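Equipment Planning and Procurement > Automation > Board Rework and Refurbishment

Thread: Capital request for second memory and processor handling cell, Brerwood site

c_cinar
Member, Pludlow site
Post 1

Colleagues are invited to comment on the draft capital request for Brerwood before it goes to the finance office. The request covers one cell of the same general layout as the one at Pludlow: slotted aluminum table, two arms, grippers, printed fixture plates and the controller cabinet. The work is the handling of memory modules and processors in desktop towers with the side panel off and the case lying flat.

The arms and grippers are quoted by Akgül as one package. The quotation is valid for 30 days. The table, the fixtures and the electrical work are not in it and have to be budgeted separately.

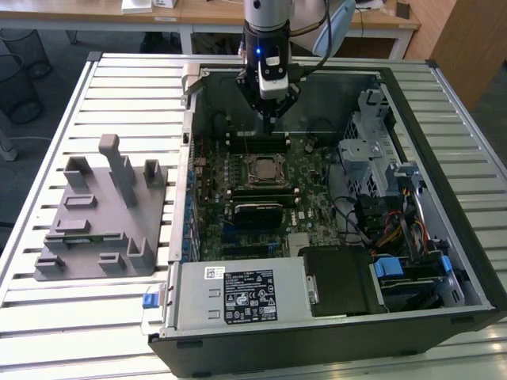 Pludlow cell: gripper above the memory slots, fixture plate to the left of the tower.

I would be grateful for comments on three points in particular: whether the second arm should be bought in the same fiscal year, whether the fixture plates should be treated as equipment or as supplies, and how much should be set aside for spare fingers.

Cengiz Çınar

b_engelhardt
Member, Finance Liaison
Post 2

Thank you for the draft. I have two objections at this stage.

First, the second arm accounts for 45 percent of the Akgül package. The draft does not say what that arm does during the parts of the job where only one gripper is over the board. If the answer is that it waits, the request will be returned. I would suggest one arm now and the second in the following year, once Brerwood has throughput records of its own.

Second, the draft gives a delivery time of 13 weeks with no allowance for installation. A purchase order placed in December on those terms would put acceptance testing in a different budget period from the deposit. That can be done, but it has to be stated.

Benedikt Engelhardt

s_yuksel
Moderator
Post 3

I do not agree with splitting the purchase. The table has to be drilled, leveled and guarded for the number of arms it will carry. If the second arm arrives a year later, the guarding is taken down, the risk assessment is repeated and the cell is out of use while this is done. Those costs fall on the operating budget, where they are harder to see, but they are still costs.

There is also the matter of reach. A full tower lying on its side takes up most of the table, and the fixture plate needs what is left.

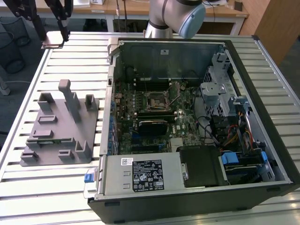 An arm mounted at the back gets to the rear of the case without crossing the power supply or the drive bays. An arm mounted at the left serves the fixture. One arm asked to do both will be working near the limit of its reach at one end or the other, and the supplier's accuracy figures do not apply there. If the intention is to buy a single arm, then it should be a larger model, and the saving Mr. Engelhardt expects will be smaller than the draft implies.

Serpil Yüksel

b_engelhardt
Member, Finance Liaison
Post 4

The point about guarding is accepted. Could the guarding and table be bought for two arms and populated with one? I would like to see that priced before I withdraw the objection.

t_sonmez
Member, Brerwood site
Post 5

I will be responsible for the cell once it is in place, so I will comment on the fixtures, to which the draft gives one line.

At Pludlow the plates are printed in house. Brerwood has no printer. We therefore either buy a printer, pay Pludlow to print for us, or have the plates machined outside. Each model of tower brings its own parts to be held, and the posts and holders have to be moved on the drawing to suit.

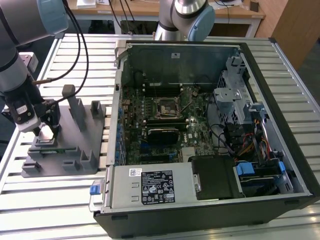
My preference is for Pludlow to print and to charge us per plate. A machined plate is stiffer and will last longer, but it cannot be revised in an afternoon, and in the first months we will be revising constantly. I asked for the revision history of the current plate and was told there have been 27 versions of the drawing. At an outside shop's minimum charge, that is a large sum for something that ends up in a drawer.

For budgeting, I would treat them as supplies. They wear, they crack at the thin uprights, and it would be a nuisance to hold an asset number for each one.

Tarık Sönmez

f_ramalho
Member, Maintenance
Post 6

Agreed on supplies. On the spare fingers, please do not rely on the Akgül list. It gives one spare pair per gripper. Ziletti offers a compatible set at a lower price and I have asked for samples. Until they have been tested I would budget at the Akgül price and for three pairs per gripper.

I disagree with Tarık on one matter. If Pludlow prints for both sites, then Pludlow's printer becomes a single point of failure for two cells. A second printer is a modest item next to an arm and should be in the request from the start.

Florêncio Ramalho

t_sonmez
Member, Brerwood site
Post 7

I have no objection to a printer if somebody is assigned to run it. The staffing plan does not include that person at present.

s_yuksel
Moderator
Post 8

The planning note for the request has been revised in light of the comments above. The current text is given below in full. Further comments should be made as replies here so that there is one record.
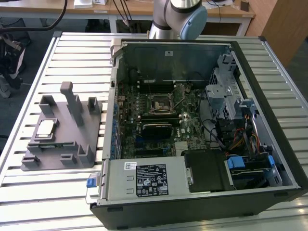 Pludlow, 17/03/2018

Planning note, handling cell for Brerwood, second draft. The request is for a table and guarding sized for two arms. Two prices will be shown: both arms at once, and one arm with the second deferred by a year. The deferred option will include repeat risk assessment and lost working time as separate lines.

Fixture plates will be charged to supplies. Plates for processors and for memory modules will be printed at Pludlow for the first year, at an agreed price per plate. A printer for Brerwood is listed as an optional item, subject to staffing.

Spare fingers are entered at the Akgül price, three pairs per gripper, pending the Ziletti samples. Installation and acceptance testing are now shown after delivery, with the budget period marked for each payment.

b_engelhardt
Member, Finance Liaison
Post 9

With the two prices shown side by side I can take this forward. My own view remains that the deferred option is the prudent one, and I will say so in the cover letter. Please send the signed quotation before it expires.

c_cinar
Member, Pludlow site
Post 10

Noted. Akgül has been asked for the signed copy and for a separate price on the single-arm configuration. Mr. Ramalho, kindly post the result of the finger test when you have it.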